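Accueil | Tutos | Refroidissement | Boîtiers | Forum | Contact

Repâter son processeur sans rien casser

Mon PC s'est mis à souffler comme un sèche-cheveux en mars, dès que je lançais une compilation. Le tour monte pourtant un ventirad Varex très correct, et les filtres étaient propres. Restait la pâte thermique, que je n'avais jamais changée depuis le montage (oui, je sais !). Je m'y suis mise un jeudi à 17 h et c'était plié avant le dîner, alors je vous raconte comment je fais.

Ce qu'il vous faut

- un tournevis cruciforme assez long pour passer entre les ailettes
- de l'alcool isopropylique, le plus pur que vous trouvez
- des filtres à café ou un chiffon qui ne peluche pas
- une seringue de pâte (j'ai pris de la Nolitz de 2 grammes, largement assez)
- un petit bol pour les vis

Étape 1 : faire chauffer, puis tout couper

Lancez un jeu ou un gros export pendant 8 minutes. La vieille pâte ramollit et le ventirad se décolle bien mieux. Ensuite on éteint, on bascule l'interrupteur de l'alimentation, on débranche le câble et on appuie une fois sur le bouton de démarrage. Couchez la tour sur le côté, carte mère vers le haut.

Étape 2 : déposer le ventirad

Débranchez d'abord le ventilateur de sa prise CPU_FAN. Je l'oublie une fois sur deux et je tire sur le fil comme une andouille... Desserrez les vis en croix, un tour ou deux chacune, sans en vider une d'un coup. Puis faites pivoter doucement le bloc à gauche, à droite, jusqu'à ce qu'il vienne. Ne tirez jamais tout droit, surtout sur une plateforme où le processeur est seulement pincé dans son socket : il peut partir avec le ventirad, pattes comprises.

Étape 3 : nettoyer

Imbibez un bout de filtre et frottez du bord vers le centre, sur le processeur puis sur la base du ventirad. Changez de morceau dès qu'il est gris. Pour la base du mien il en a fallu toute une pile - elle était croûtée sur les bords. Laissez sécher quelques minutes.

Étape 4 : mettre la pâte

Un grain de la taille d'un petit pois au milieu, et c'est tout. Sur les gros processeurs rectangulaires, je fais plutôt une croix. J'ai essayé l'étalement à la spatule, je n'ai rien gagné, et j'en avais plein les doigts.

Étape 5 : remonter et mesurer

Posez le ventirad bien droit, en une seule fois, et revissez en croix. Rebranchez le ventilateur ! Au premier démarrage, passez par le BIOS pour voir la température au repos. Ensuite, un test en charge : chez moi c'est toujours le même, parce que la carte graphique et le processeur y travaillent ensemble.
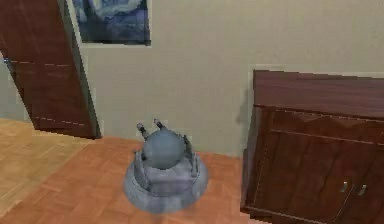
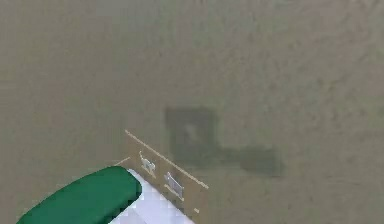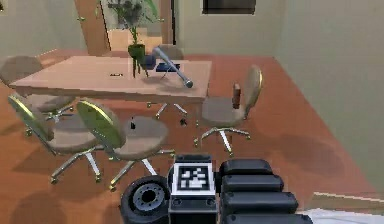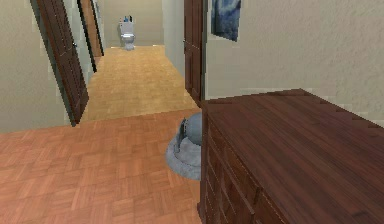

Étape 6 : régler la courbe du ventilateur

Maintenant que ça chauffe moins, autant en profiter. Dans le BIOS, j'ai baissé la vitesse sur toute la première partie de la courbe et ajouté un petit délai à la montée, pour que le ventilateur ne s'emballe pas à chaque onglet ouvert. En charge je laisse le réglage d'origine. J'ai gagné plus de 17 degrés, mais je partais de très loin, n'attendez pas la même chose sur une machine récente.

Commentaires

Hamisi Kioko
Merci ! Le coup de faire chauffer avant, je ne connaissais pas. Ça marche aussi sur un portable ?

Faith Sang
@Hamisi oui, mais attention aux pads sur la mémoire, ils se déchirent facilement. Prévois-en de rechange.

Maja Wróbel
Équipe spatule ici, et je ne changerai pas. Sinon tuto très clair.

À lire aussi

- Monter un Wirnier dans un boîtier compact
- Test : le hub de ventilateurs Kombo
- Nettoyer ses filtres à poussière sans les abîmer
- Pompe bruyante : chasser les bulles d'un watercooling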